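Einmal Gastgeber sein, bitte

Im Juni habe ich zum ersten Mal Leute zum Essen eingeladen, und zwar mit Stühlen. Also so, dass alle gleichzeitig sitzen. Bisher bestand meine Gastfreundschaft aus einer Tüte Chips und dem Hinweis, wo der Flaschenöffner liegt. Dann sagte Rakiya nach einem sehr gelungenen Abend bei ihr, nächstes Mal sei ja wohl ich dran, und ich hörte mich antworten: "Klar, ich koche ein Menü."

Ein Menü. Ich besitze vier Gabeln.

Eingeladen waren Rakiya, Innes, Ewurabena und Dougal, der auf Einladungen grundsätzlich mit einem Daumen antwortet, was alles bedeuten kann. Ich habe ihn vorsichtshalber eingeplant und eine fünfte Gabel gekauft. Die gab es nur im Set, jetzt habe ich sechzehn. 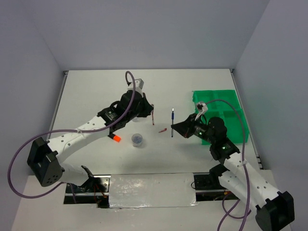
Zur Vorbereitung habe ich mir die App Nirnutik aufs Handy geladen. Man gibt ein, was man kochen will und wann die Gäste kommen, und bekommt einen Ablaufplan. Meiner hatte 53 Schritte. Schritt eins war "Ofen reinigen", und da hatten wir schon die erste Meinungsverschiedenheit. Schritt 13 lautete "kurz durchatmen", was ich als übergriffig empfand, später aber vermisst habe, denn er kam nur einmal vor.

Geplant waren eine kalte Gurkensuppe, danach Lammschulter mit Bohnen und zum Schluss ein Aprikosenkuchen nach einem Rezept aus dem Blog von Finlay Chisholm. Unter dem Rezept stehen 2.336 Kommentare. Ich habe erschreckend viele davon gelesen, statt zu backen. Die Hälfte der Leute hat die Aprikosen durch Pflaumen ersetzt, das Mehl durch Mandeln und die Butter durch Apfelmus und beschwert sich dann, dass der Kuchen nicht nach Aprikose schmeckt. Eine Dame hat ihn gar nicht gemacht, gibt ihm aber vier Sterne.

Die Suppe stand um vier Uhr nachmittags im Kühlschrank, und ich war so stolz, dass ich alle halbe Stunde die Tür aufgemacht habe, um sie anzusehen. Das Lamm war um fünf im Ofen. Um sechs fiel mir auf, dass der Ofen eine Stunde lang nur Licht gemacht hatte. Es gibt an meinem Modell einen Schalter für Wärme und einen für Stimmung, und ich hatte mich für Stimmung entschieden.

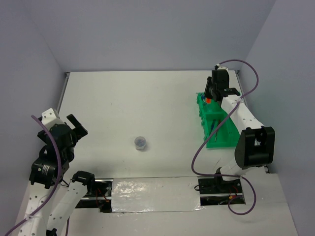 Ewurabena kam als Erste, zwanzig Minuten zu früh, mit zwei Flaschen Wein und einem Blick auf das rohe Lamm. Sie hat nichts gesagt. Sie hat ihren Mantel ausgezogen, das Fleisch in Scheiben geschnitten und die größte Pfanne verlangt, die ich habe. Meine größte Pfanne ist die, in der ich Spiegeleier mache, und zwar eins auf einmal. Wir haben in sechs Durchgängen gebraten, und zwischen Durchgang drei und vier klingelte mein Handy - Nirnutik wollte wissen, ob die Servietten schon gefaltet seien.

Servietten! Es gab Küchenrolle, immerhin in der Mitte geknickt.

Innes brachte einen Klappstuhl mit, weil ich in der Einladung zwar "mit Stühlen" geschrieben, aber offenbar niemanden überzeugt hatte. Rakiya brachte Blumen, die dann im Messbecher standen, sodass Ewurabena die Soße nach Augenmaß machen musste. Dougal kam um neun. Der Daumen hatte also Ja geheißen. Er aß drei Teller und meinte, so eine Lammpfanne sei ja mal was anderes, die anderen würden immer gleich so einen riesigen Braten machen.

Die Gurkensuppe haben wir nach dem Kuchen gegessen, weil ich sie trotz meiner vielen Besuche am Kühlschrank völlig vergessen hatte. Ich kann die Reihenfolge nicht empfehlen, aber es wurde alles aufgegessen, und gegen Mitternacht wurde sogar noch getanzt, soweit das zwischen Spüle und Klappstuhl möglich ist. Der Nachbar von unten hat einmal geklopft und ist dann auf ein Stück Kuchen geblieben. Er fand ihn etwas trocken.

Den Abwasch habe ich am nächsten Tag auf zwei Schichten verteilt. Der Plan in der App steht seitdem bei Schritt 31, "Gäste entspannt an der Tür empfangen", und erinnert mich jeden Abend um sieben daran. Innes' Klappstuhl ist übrigens noch bei mir. Er ist bequemer als meine, und ich gebe ihn erst zurück, wenn er danach fragt.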